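Setting Up Your Match Day Scoreboard

Section 3: Pairing the console and running your first game

I've run the Pukgate console at our soccer club for long enough to have made every mistake in this section at least once, so I'm writing it the way I'd explain it to you on the touchline. You should have the display panel mounted by now (that was Section 2) and the console charged. If the charge light is still orange, go get a coffee and come back!

Pairing the console

1. Turn on the display panel first, using the switch on the underside. It runs through all its digits and then settles on two dashes.

2. Hold the console's power button until it beeps twice. One beep means you let go too early, so try again.

3. Press LINK on the console. The dashes on the panel start blinking.

4. Type the four-digit code from the sticker on the back of the panel and press OK. I've written ours on masking tape inside the console lid, and I'd do the same if I were you.

5. Wait for the panel to show 0 - 0. Mine takes a few seconds, longer when it's raining.

Note: The console reaches 200 feet in the open. At the Rulesach ground we have a metal stand in the way and I lose the signal by the far corner flag, so I sit near halfway.

Setting the match length

1. Press MENU, then choose CLOCK.

2. Pick 90 for a full adult game. For youth games choose CUSTOM and type the total minutes. The console splits them into two halves for you.

3. Choose UP or DOWN. I like counting up, like on TV, but our under-14 coaches always ask for down and I've given up arguing.

4. Press SAVE. If you skip this and go back to the main screen, you'll get the last match's settings (ask me how I know).
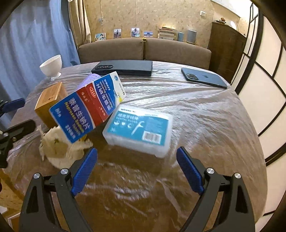
Agnese Org

Caution: Don't change the match length once the clock is running. The console lets you do it, but it resets the score too, and it did that to me in the Skisirero Cup semifinal with over a hundred people watching.

Keeping score during the game

1. Press START at kickoff.

2. Press HOME + or AWAY + for a goal. Wait for the referee to point to the center circle before you touch anything!

3. To take a goal off, hold the same button until the number drops by one.

4. At halftime press PAUSE, then HALF. The panel keeps the score up and the clock goes blank until you press START again.

Note: There's no stoppage time setting on this model. I just let the clock run past the end of the half and press PAUSE when the whistle goes.

Team names

The Pukgate panel has room for 14 letters per team, spaces included. Dambrauskienė Athletic doesn't fit, and the panel can't show the dot over the last e, so we put them up as DAMBRAUSKIENE and they've been very nice about it. Go to MENU, then TEAMS, and use the arrows to pick each letter. Save visiting teams as you go and by June you'll have the whole league in there.

If the panel freezes, switch it off, count to ten, and switch it back on. The console remembers the score and sends it over again once the two are linked.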